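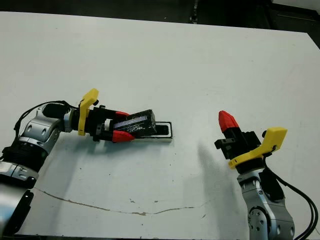 What should I expect at the Colavstead automation open day?

Posted by millroad_dad

I have two tickets for the open day at the Colavstead automation lab on Sunday and I'm trying to work out whether it's worth the drive, which is 90 minutes each way for us. My daughter is 11 and likes building things. I work in a packing warehouse and would like to see what these machines can do with small parts, because we keep hearing at work that some of our benches will be changed over.

The event page is thin. It says "live demonstrations and guided visit" and gives a start time, and there isn't much else. I have a few things I'd like to know from anyone who has been.

How close do you get to the robots? Do they run the whole time or only at set times? Is there something for a kid to do, or does she just stand and watch? And is the demonstration the real thing or a show put together for visitors? I went to a trade fair once where the robot waved and poured a drink, and that was the whole program.

I don't need a sales pitch. I would like to know how long people stayed and if they'd go again.

Posted by Gorker

I went to the one in February with my brother-in-law. We stayed a little over two hours and I would go again, though maybe not with a 90 minute drive in bad weather.

You get a talk first in the front room. It lasts half an hour and you could skip most of it. After that they take you back in groups and you stand behind a line on the floor. The closest I got to the table was six feet or so. There's a screen on the wall that shows what the cameras see, and you will look at that more than at the arms, so try to stand where you have a clear view of it.

The job they were showing was a small one. There's a white table with an arm on each side and a tray in the middle, and the work is about getting an object to the tray. It sounds like nothing when you write it down. I watched it for a good while all the same.

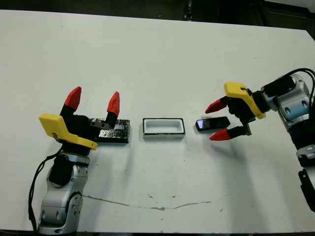

Start of one round. Wrapped block on the left, tray in the middle, small device on the right.

The arms are slower than you'd expect. If you come from a warehouse you will be thinking that you could have done the whole thing by now. The man running our group said as much before anyone asked. He said speed is the last thing they work on, and that they care more about whether the fingers come down in the right place.

To your other points: they run in blocks, with breaks while somebody resets things and checks the log. Ours were 20 minutes on and 10 off, more or less. Get a coffee during a break and don't wait for the end, because the line gets long and the machine only takes coins.

Parking is in the field behind the Nägeli building. Wear shoes you don't mind getting muddy. There is a shorter way in from the south gate, but it was locked when I was there.

Posted by Vinzenz Aigner

I help with the visitor groups at Colavstead, so take this as coming from the inside. I'll go through what was asked.

Distance: the line is there for everyone and we don't move it. The arms can reach farther than people think. Children stand at the front, so your daughter will see fine.

Real or staged: it is the same work we do on a weekday. We don't have a separate visitor program for the table. That means some rounds go badly and you will see those too. An object can slip, or come in crooked and end up on the rim of the tray. We stop, put things back and start over. Some visitors find this disappointing and some say it was the most interesting part.

What to look for: watch the fingertips. People tend to follow the big joints, but the red tips are where the job is won or lost. On a small part there is very little surface to hold, and the tips have to be level with it before they close.
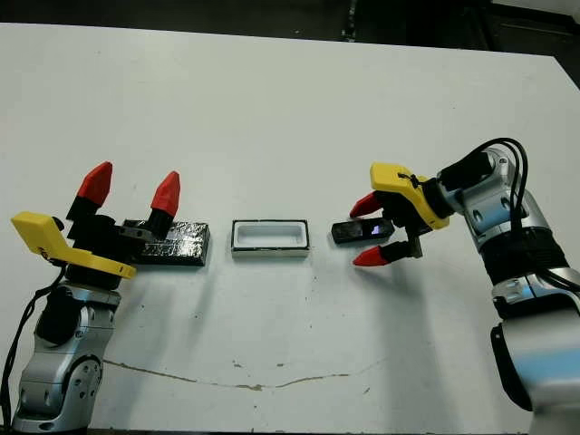

Right gripper closed on the small black piece, left gripper waiting.

Also look at how the second arm behaves when it has nothing to do. It has to stay out of the way and still be ready. We spent a lot of time on that, much more than on the pick itself. The log for the current setup, which we call Pritavo, has 338 rounds in it, and many of the early ones were stopped only because one arm got too near the other.

For a warehouse person: ask about the tray. Changing to a different tray is a bigger deal than most people expect, and whoever is on duty will be glad to talk about it. I can't tell you what your employer has planned, but I can say that what we show is research and is not for sale.

For your daughter: there is a side table with a hand-operated gripper and a box of odd parts. She can try picking things up with it. It is simple, but the kids go back to it several times. We also switch the wall screen to one of the wrist cameras now and then, and they like that view best. You see the two fingers from behind, and past the table you see the rest of the lab.
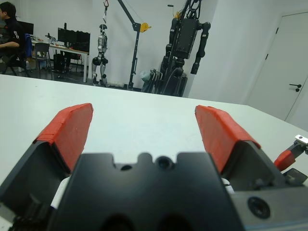 Wrist camera, with the big robots at the back of the room.

The robots at the back will not be moving during the visit – people always ask. You can look at them from the line. The silver and black one hangs from a hook and the larger black one stands to the right of it.

We take 80 visitors over the day, split into groups. The first group is usually the smallest, so if your tickets let you choose, take that one. Photos are fine. Please turn the flash off.

Posted by tess_w

Bring a sandwich. There was only cake when we went and it was gone by noon. My son is nine and was done after an hour, but he did like the gripper you work by hand. The talk was too long for him.

Posted by millroad_dad

Thanks, all three of you. I've switched us to the first group. I'll ask about the tray, and I'll bring coins for the coffee. Vinzenz, is the side table open from the start or only after the talk?

Posted by Vinzenz Aigner

After the talk. If she gets restless she can wait in the hall with you and join the group when we go in, that's no problem.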